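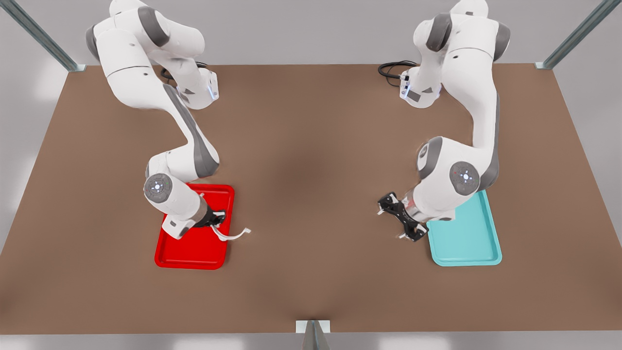 How to Sort Out a Junk Drawer Without Buying Anything

Posted 1/7/25 by Marwa Amrani

Every January the stores fill their front aisles with bins and I get mail asking which ones to buy. My answer is none, at least for now. I have owned the bamboo dividers. I have owned the clear stacking boxes with the rounded corners that waste a third of the drawer. What I had at the end was a drawer full of dividers with junk in them, and a bill.

The method below takes an evening for one drawer. It's dull. I've used it in my own kitchen, in my mother's apartment on Brelside Avenue, and on a hall cabinet belonging to Anas Hamdy that hadn't closed properly since he moved in. I can't promise it will change your mood or your life, and I'd be careful with any page that does.

What you need

A clear table or a stretch of floor
Two shallow trays, or two baking sheets, or the lids of two shoe boxes
A trash bag
A pencil and some scrap paper
Masking tape

Leave the label maker alone for now.

Step 1. Pick one drawer

One. People who tell you to empty the whole kitchen at once are usually filming it, and they have help off to the side. If you empty everything, you'll be eating around it until the weekend. Start with the drawer you open most, even if another one looks worse. The worst drawer is often one you hardly use, and fixing it gets you very little.

Step 2. Take everything out

All of it, including the crumbs and the rubber bands stuck to the bottom. Pull the drawer off its runners if it comes out easily. If it doesn't, leave it in and use the vacuum hose. Wipe it with a damp cloth and let it dry while you do the next part.

I've read advice to "edit the drawer in place." I tried that. You pick up a battery, look at it, and put it back.

Step 3. Two trays, and no third

One tray is for things that go back in this drawer. The other is for things that belong somewhere else in the house. Trash goes in the bag.

You'll want a maybe pile. Most guides let you have one, and some give it a cute name and a box with a date on it. I've had four or five of those boxes over the years and I never opened a single one before moving it to the basement. If you can't decide on something, it goes in the second tray, and you have to name the place it's going. "The garage" doesn't count as a place. "The coffee can on the garage shelf" does.

Step 4. Test what can be tested

Scribble with each pen. Try the flashlight. Keys are harder. Walk around and try them in every lock you own, including the shed and the mailbox, and put a bit of tape on the ones that work with the name of the lock. Any key that fits nothing can wait a week in case someone in the house claims it, and then it goes.

Loose batteries are a nuisance because you can't tell by looking. A cheap tester is fine if you already have one. Dropping them on the counter to see if they bounce is a trick that gets passed around a lot, and I wouldn't trust it to sort a whole pile. Put the suspect one in something you know works. Don't throw old batteries in the trash bag until you've checked what your town wants done with them, and don't leave nine-volts rolling around with coins and paper clips. Tape over the ends.

Step 5. Empty the second tray right away

This is where I fail when I fail. The first tray is satisfying and the second one is a chore, so it sits on the counter and things get put on top of it. Walk it around the house before you put a single thing back in the drawer.

Step 6. Put things back by how often you reach for them

Front for daily, back for rarely. That's the whole system. You can sort by type if you like, and it does look better, but I don't want to reach past the birthday candles every time I need scissors.

If small stuff slides around, cut down a cereal box. Cardboard from a cracker or pasta box works too. Fold the cut edge over so it doesn't fray, and tape the corner. Mine have been in there since September and one of them has a grease spot.

Step 7. Live with it for two weeks

Then look again. Some things will have moved on their own, and wherever they ended up is probably where they should have been. Swap the cardboard around to suit. If, after that, you still want a proper divider, measure the inside of the drawer, including the height, and buy the one size you need.

About the products people ask me about

The Oltum drawer kit: it's sturdy, and it didn't fit either of my drawers. The pieces slot together in set widths, so check yours first.

Mumby sticky liners: they do stop things from sliding. They also hold on to every crumb, and I needed a hair dryer to get mine off.

The "1,000 uses" organizer tray: I found two uses and the other one was as a lid.

A reader asked whether the same steps work for a desk. Mostly, except for paper. Paper is slower and needs its own evening, and if you mix it in with the pens and tape you'll end up sitting on the floor reading old warranties.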